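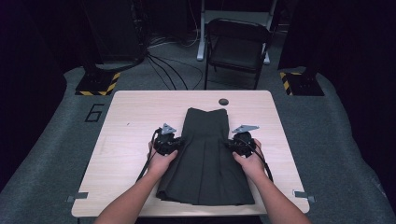 The Misier box-pleat skirt in dark charcoal-green, laid flat with the waistband toward the far edge of the table.

Misier Box-Pleat Skirt: Long-Term Review
By Lowri Foulkes

Price as bought: $70
Color bought: the dark charcoal-green
Period of use: one winter and the following spring, then again from October
Washes to date: 9

Pleated skirts are easy to judge on a hanger and hard to judge after a season. The pleats are sharp in the shop, and what matters is how much work it takes to keep them that way. I bought this one at full price from the Prateden store and have worn it to the office often enough to have an opinion on the pleats, the waistband, the hem and the folding, which takes up more of this review than I expected when I started my notes.

Construction

The pleats are box pleats, running vertically from just under the waistband to the hem. They are pressed along their full length and stitched down only for a short distance at the top. Below that point the crease does all the work. The waistband is a smooth, flat band with no gathering. It dips slightly at the center when the skirt is laid out, and I took this for a cutting error until I compared it with a second skirt in the store. Both had the dip. On the body it sits level.

The fabric is a midweight synthetic blend with a dry hand. It has enough weight to hang straight and not enough to feel like a coat. There is no lining. With thick tights this causes some clinging on cold days, and a half slip fixes it.

The side zipper is concealed and has a hook at the top. The zipper runs smoothly. The hook was attached with very little thread and came loose in the first month. I sewed it back on with doubled polyester thread and it has held. At this price the hook should have been done properly at the factory.

Seam allowances inside are overlocked and even. I found one skipped stitch, on a side seam, and it has not spread.

Fit

The size chart on the care card is accurate for the waist and generous for the hip. The pleats take up any difference at the hip without pulling open, up to a point. If you are between sizes, buy for the waist. The band has no elastic and no adjustment, so a poor fit there can't be worn around.

Length is the same across all sizes, a choice I don't understand. Shorter buyers will want to hem it, and hemming a pressed pleat is slow work: the creases have to be released at the bottom, the hem turned, and every crease set again with a damp cloth. A tailor will charge accordingly.

Washing

The care label calls for a cool wash and no tumble dryer. I followed it with one addition, a mesh bag with the skirt rolled lengthwise inside it. The spin was set to 700 rpm for every wash. A faster spin put diagonal creases across the pleats of my previous skirt, the Yuan knife-pleat, and they were stubborn enough that I stopped using the high setting for anything pleated.

Out of the machine, the Misier should be hung by the waistband right away. The pleats drop back into place with a little help from the fingers, working from the top down. Color has held well. I compared the outer face against the inside of a pleat fold, where light doesn't reach, and could see no difference in daylight.

Ironing

Less than I planned for. After most washes I touch up the hem and leave the rest alone. The hem is the weak point in the pressing. Several layers of fabric stack up at the bottom edge, and the lower folds tend to separate and fan out before the upper part of the pleat shows any wear. A pressing cloth and a medium iron bring them back. Do not use a hot iron directly on this fabric. It leaves a shine, and I have a small patch near the side seam to prove it.

Folding and storage

Hanging is the better choice if you have the closet height. Use a clip hanger with padded jaws, and clip the waistband only. Bare metal clips leave a mark that takes a wash to remove.

If it has to go in a drawer or a suitcase, fold it on a table. A bed is too soft, and the pleats slide out of line as soon as the fabric is moved. A hard, smooth desktop works well. The method I settled on:

Lay the skirt flat with the waistband away from you and the hem toward you.

Align the pleats from the waistband down. Smooth each one with a flat hand along the direction of the crease, never across it.

Take hold of the two side edges just below the waistband. The stitched-down section is the stiffest part of the skirt and the pleats under it move as a unit. Picking up the sides farther down lets the folds open.

Bring one side in toward the center, then the other, so the skirt becomes a long narrow strip.

For a drawer, fold the strip in half, hem to waistband. For a suitcase, roll it from the waistband end, with a thin towel inside the roll.

Done this way, the skirt came out of a suitcase after 2 nights and was wearable after a short time on a hanger. Folded carelessly on the same kind of trip, it needed the iron from top to bottom.

One caution on surfaces: the fabric picks up lint and dust readily, and the dark color shows both. Wipe the table first. A rough edge or an unfinished tabletop is also worth avoiding. The weave is fine enough to snag, and a pulled thread on the face of a pleat is very hard to hide.

Compared with others

The Yuan knife-pleat is lighter and moves more when walking, but its pleats needed a full press after every wash. I would take it for summer and nothing else.

The Lilley wool-blend is the better-made garment. Its hook is secure, it is lined, and the hem is pressed flatter. It is also dry-clean only, and that settles it for me as an everyday item. Anyone who already sends clothes to a cleaner should look at the Lilley first.

The Misier sits between them: heavier and more stable than the Yuan, far easier to look after than the Lilley.

Complaints, in order of importance

Loose hook at the waistband. Should be fixed in production.

One length for all sizes.

Hem folds separate early and need regular attention.

No pockets. The pleats would hide a side-seam pocket without difficulty -- the Lilley manages one.

Care label is stitched into the waistband at the back and scratches. I cut mine out and kept it with the receipt.

Verdict

A durable, machine-washable pleated skirt with good pleat retention in the body and average retention at the hem. Construction is clean apart from the hook. Recommended for office wear and for travel if you are willing to fold it on a proper surface. Not recommended if you need a non-standard length or dislike ironing a hem.

I would buy it again in the same color, and would reinforce the hook before wearing it.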